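Chapter 6
Serial Drama and the Season Premiere

Last updated: 13 February 2024

A premiere has two tasks: it states the premise of the series and opens questions that later episodes will answer. In Flostus, a drama set in the port town of Wornberg, the first episode opens four such questions and closes one. Section 6.1 defines the terms used to describe this structure. 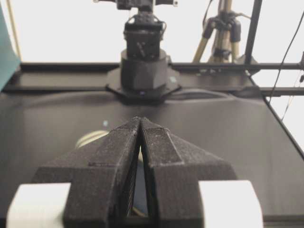
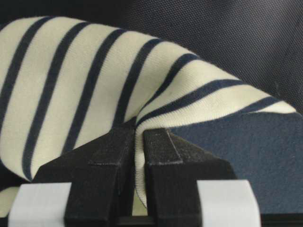
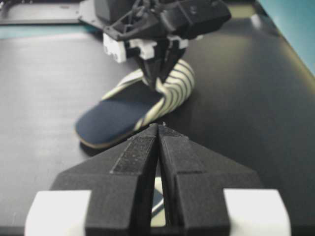 Photos: Wian Le Roux

6.1 Terms

A teaser is a scene placed before the opening titles.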